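Wir suchen Verstärkung für die Investitionsplanung Automatisierung (m/w/d)

Bei Nusedlow haben wir in den letzten Jahren viel ausprobiert, und wie das so geht, ist dabei manches schneller gewachsen als die Tabellen, in denen es eigentlich stehen sollte. Unsere Roboterzellen vereinzeln Teile aus Behältern, und für die nächste Ausbaustufe wünschen wir uns jemanden, der Freude daran hat, Angebote zu vergleichen, Lieferzeiten nachzuhalten und auch einmal freundlich zu fragen, ob es wirklich der teurere Greifer sein muss.

Sie würden mit Dilek Bayram zusammenarbeiten, die unseren Einkauf leitet und sich auf diese Entlastung schon sehr freut. Auf der Liste stehen derzeit 35 Positionen, von Sensorik über Kabelführungen bis zu Ersatzteilen. Das Budget für das laufende Jahr beträgt 177.000 Euro, und bis November möchten wir den Plan für das kommende fertig haben.
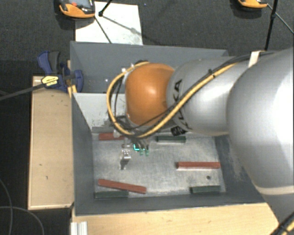 Ein Teil der Stelle ist klassische Schreibtischarbeit, aber eben nur ein Teil (und das meinen wir ernst!). Wer Geräte beschafft, soll regelmäßig an der Zelle stehen und mit den Kolleginnen und Kollegen aus dem Versuch sprechen. Kaufmännische oder technische Ausbildung, beides ist uns recht. Erfahrung mit Rahmenverträgen wäre schön, gutes Englisch brauchen Sie für unseren Lieferanten Travex.

Wir bieten 35 Wochenstunden, eine unbefristete Anstellung und fünf Tage Einarbeitung direkt im Versuch. Ihre Bewerbung schicken Sie bitte formlos an Kevser Yurt in der Personalabteilung, gern mit ein paar Zeilen dazu, welche Anschaffung Ihnen zuletzt gut gelungen ist.

Kontakt | © Nusedlow | Stand: 2. April 2020 | Nach oben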